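4. Comparing fingers on the two-arm bench

Rev. August 6, 2018. Replaces the October draft, which had the force units wrong. Throw that one out.

Read section 3 first if the arms are not clamped and homed yet. Everything below assumes both arms power up clean and the controller sees both grippers.

4.1 What you are comparing

Drotex fingers against Brindier fingers. Same arms, same cups, same controller settings. Change the fingers and nothing else. If you touch speed or force halfway through, start the whole set over.

Names in the controller menu: Drotex is profile A, Brindier is profile B. The older Taketti profile is still in the list. Don't pick it, wrong stroke limits, it will slam the fingers shut on startup.

4.2 Before you start

1. E-stop in reach. Test it. Press, check both arms drop out, release, reset.

2. Cables. Run each arm by hand (free-drive mode) through the full reach and watch the loops near the wrist. Any tugging, stop and re-route.

3. Clamps tight at the table edge. Check both. They loosen after a day of fast moves.

4. Load the profile. Menu > Tool > Profile > A or B. Wait for the green light on the controller before you move anything.

5. Zero the fingers. Open all the way, close on nothing, open again. Readout should show 2 or less at full close. If it dosen't, zero again.

Caution: fingers move during zeroing. Hands out.

Note: profile change resets the speed to factory. Set it back to 50 percent every time. Every time. This is the most common reason for a bad set.

4.3 Laying out the table

Keep it mixed. Cups and plates, something thin, something metal. A bare table with one cup in the middle makes every gripper look good.

1. Working items toward the middle, where both arms can get to them.

2. Spares along the far edge. Leave finger room between them if you plan to pick from there.

3. Don't line everything up nicely. Turn the long items at an angle.

4. Move things between sets. Write down that you did.
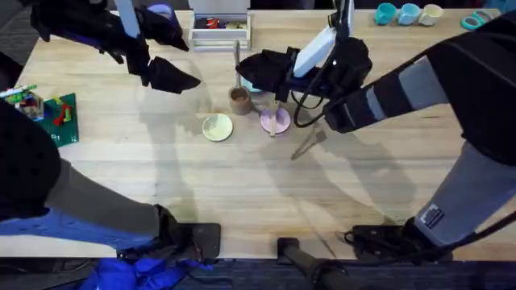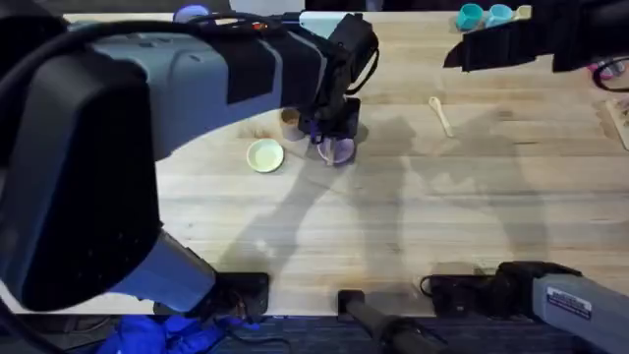
Shadows from the arms will move over the items while you work. Cameras on auto exposure will hunt. Lock exposure and white balance with the arms parked over the middle, then leave it locked for the whole set. Same for focus.

4.4 Running a set

One set = one finger type, one arm, one item list.

1. Pick the arm. Left first, then right. Park the other one up and back.

2. Start the log. Menu > Log > New. Name it finger type, arm, your initials. No spaces in the name or it won't save.

3. Approach the cup from above. Stop with the fingertips level with the rim.

4. Open wide enough to clear both sides. Come down slow.

5. Close. Wait for the force number to settle, then lift a hand's width.

6. Hold. Count to five. Watch for slip. Any slide at all, mark it S.

7. Set down, open, back off straight up. Sideways exit tips the small cups.

8. Next item. Plates by the rim only. Spoons and sticks across the handle, close to the balance point.

9. Stop the log before you park. Otherwise the park move ends up in the data and somebody has to cut it out by hand.

Caution: don't go above 369 on the force setting with hard plastic cups. They crack on the second or third squeeze, not the first, so you'll think you're fine.

Caution: do not reach in to straighten an item with the arm live. Pause first. The pause button is not the e-stop, it holds position under power, so still keep your fingers away from the gripper.

Note: tongs. Pick up closed if you can. Open tongs spring back and the gripper reads that as a slip. Mark T next to the grip so Minoru Tsuchiya can sort them out later.

4.5 Swapping fingers

1. Park, pause, then power off the tool port. In that order.

2. Back out both screws. Keep them with the set they came from, the Brindier ones are longer and will bottom out in the Drotex holes.

3. Wipe the mounting face. Dry cloth.

4. New fingers on, snug both screws, then tighten.

5. Tool port on. Go back to 4.2 step 4 and do it all again, speed included.

4.6 If it goes wrong

Gripper closes, force reads zero. Wrong profile, or the tool plug is half seated. Push it in till it clicks.

Arm stops mid-move, amber light. Usualy a cable snag. Free it, clear the fault, throw out that grip.

Fingers chatter on thin handles. Drop the force one step. Still chattering, check the pads for a flat spot.

Left and right arm disagree on the same cup. Re-zero both. If they still disagree, log it and carry on. Xiao controllers on old firmware do this, update is on the shared drive.

Counter hits 3,000 cycles. Change the pads, both sides, even if they look ok. Reset the counter after or it nags.

4.7 Finishing up

Park both arms. Tool ports off. Copy the logs, check they open. Put the loose items back in the box. Fingers in their own bags with the screws.

Questions on the profiles go to Genji Nakajima. Broken cups, just write it on the sheet by the door.

Next: section 5, bimanual handoff. Don't start it until you have one clean set per finger type on each arm.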